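3.2 Study streets and interviews

Walking habits were studied in two residential districts, Dranwood and Hulldale. Both were laid out with wide roads and narrow footways, and in both the nearest shops lie outside the housing area. We were interested in how far people would walk on an ordinary errand before choosing to drive or put it off.
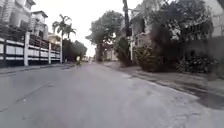
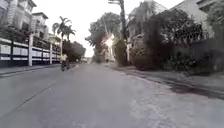

Figure 2. Wide, straight asphalt roads of the kind considered in the study.

Interviews were held in May by Karpenko and Usman. In all, 240 residents took part, each answering the same set of questions at home. They were asked to recall their last trip on foot, its purpose and how long it took. Trips made only for exercise were left out, as were those under 2 minutes.

Most residents of Hulldale put their usual limit at 20 minutes. Answers from Dranwood were more spread out, and a small group of older residents reported walks of 60 minutes or more, mostly to visit relatives. Shade came up often in the replies, as did places to sit. Traffic speed was raised mainly by parents of young children.

Recalled times are known to be unreliable. Following Savchuk and Ravn, we treated them as a measure of how long a walk felt, and kept them apart from the map distances used in Section 4.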